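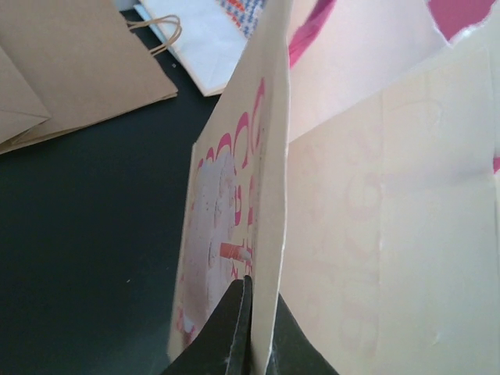

Noura Haddad asked whether the minutes from the last meeting could say that the Millet Street drop-off was closed for two weekends, not one. The change was accepted and the minutes were approved.

Skirkeck Neighborhood Association, Waste and Recycling Group
October meeting, Ledness Hall, 6 p.m.
Present: Apolline Guillot (chair), Arnulfo Mamani (notes), Noura Haddad, Hằng Vương, Darcy Cosgrove

1. Paper collection
The new pickup route now covers 127 households. Hằng has called the hauler twice about Brotent Road, where bins were left full, and is waiting for a call back. Darcy said the lids on the older bins let rain in. The hauler will swap them one street at a time, starting at the lower end of Brotent Road.

2. What goes in which bin
The sorting sheet is out of date and still lists the old rule on food boxes. Apolline read the draft of the new one. Clean paper and cardboard go in the blue bin. Anything with grease or frosting on it goes in the trash – the compost site will not take coated board.
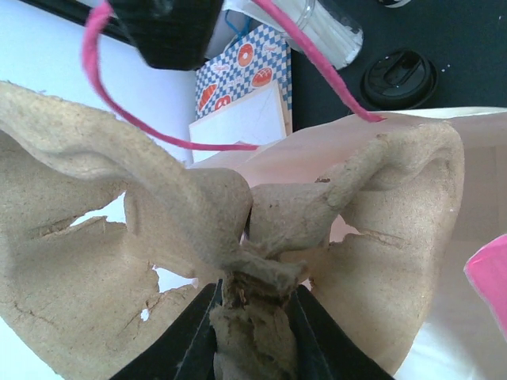 Beige fiber material, twisted and torn at the middle.

Noura wants larger type on the sheet. Agreed. Over 80 copies of the old one are left and will be used as scrap.

3. Drop-off hours
Sunday mornings are crowded and cars back up past the Millet Street corner. Opening earlier was discussed, but the gate is on a timer and the city has to change it.

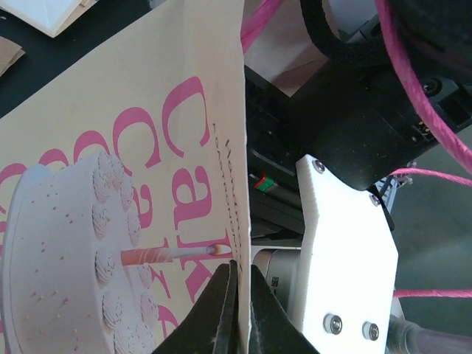 Who do we ask about the gate timer? Public works handles it, and Arnulfo will send the request in writing.

Darcy suggested a second lane marked with cones. We will try it for a month and look at it again.
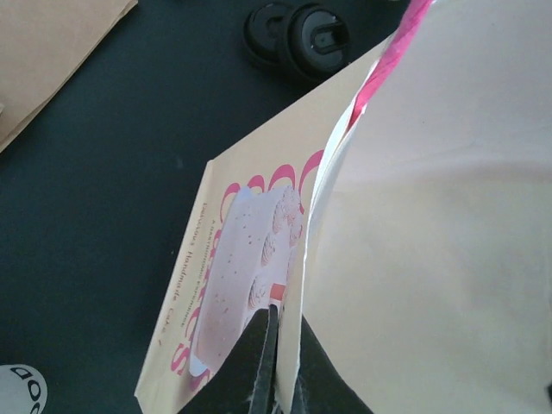 The cones can come from the shed at Ledness Hall, but the key is missing – Hằng will get another one cut. Cost to come out of the supplies line.

4. Other business
The sign at the Brotent Road end has faded. Apolline will get a price for a new one. Darcy cannot make the next meeting.

Adjourned 7:20 p.m.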